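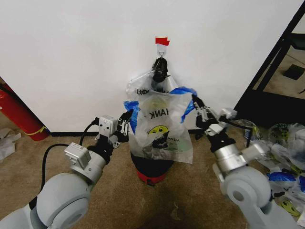 Pronach handling work - progress note, February
To: Nanna Thorlacius
From: Villads Fogh
cc: Poul Blöndal, Aksel Þórarinsdóttir

Nanna - short one, sorry, writing this between sessions. Full budget sheet comes separately from Poul.

Where we are

1555 usable episodes in the bag set as of this morning. That is everything since the start of the grant, after review, duplicates out. Target for this period was lower so we are ahead on count. Not ahead on variety, see below.

Two stations running. Station one is on the plastic bag task full time: bag hung on a wall hook by a clip, both arms take hold of the side edges, work the bag down over the container. Station two is still on folding cloth and will stay there until the new gripper pads arrive from Stutbridge.

Review pass rate is 85 percent for the bag task. Was a good deal worse before Christmas. Most of the gain came from slowing the operators down at the first grasp. Once both grippers have an edge the rest goes fine most of the time.

What gets thrown out

Mostly three things, in this order. One gripper closes on nothing and the operator carries on one handed - not useful for us, the policy learns to ignore the second arm. Bag slips off the clip before the second grasp. And episodes where the wrist camera sees only plastic for most of the run. Aksel marks these by hand, she has a short list of reject codes now and it is much faster then the free text we had before.

We do keep recoveries. If the operator drops an edge and picks it up again inside the same episode it stays in, tagged. Þröstur asked for this and I think he is right, the January checkpoint had no idea what to do after a miss.

Training

Þröstur ran two training rounds on the bag data. First one on the whole set, second one without the oldest episodes, which were recorded with the clip mounted lower. Second one is clearly better at reaching for the edges. Neither is reliable on the pull down over the rim. It stalls with the bag half on, both arms holding tension, and waits. He thinks the pauses in the demonstrations are being copied. Operators stop there to look. So we have asked them to look first, then move.

No success figures yet that I would want to put in front of the board. Proper evaluation is set for after the next round.

Problems

Translucent plastic is still hard for the depth sensors, as expected. We are leaning on color, mainly the printing and the blue parts at the sides. Works, but it means the model may be learning this one bag. We need other bags. Plain ones, darker ones, no trim. Poul has an order in with Steinarsdóttir, delivery keeps moving.

Same goes for the wall and the container. All bag episodes so far are in one spot. Plan is to move the hook and swap the container between sessions once the new bags are in.

Lost most of a day to a loose cable on one of the arms. Strain relief added, not seen it since. Also one day lost to the Hindine upload tool, which reported files as sent when they were not. Nothing missing in the end, we had local copies, but we now check sizes before clearing the disks.

Next period

- finish the current bag at this height, then stop, we have enough of it
- start on at least one other bag type, first week if the order lands
- second operator on station one in the afternoons
- evaluation protocol written down and agreed with you before anyone runs it (Þröstur has a draft)
- move station two over to bags when pads are fitted

What I need from you

An ok to shift the unspent travel money to operator hours. Poul has the amount. If you can answer by Friday we can keep the same two people, otherwise one of them goes back to her other project and we train somebody new, wich costs us a week at least.

Also - do you want the rejected episodes archived or deleted? The agreement says "all recorded data" and I read that as keep. They take up a lot of space. Fine either way, just need it in writing.

Sample episodes are in the shared folder, the ones with the recovery tag are worth a look. Call after 3 pm if easier, I am at the station before that.

Villads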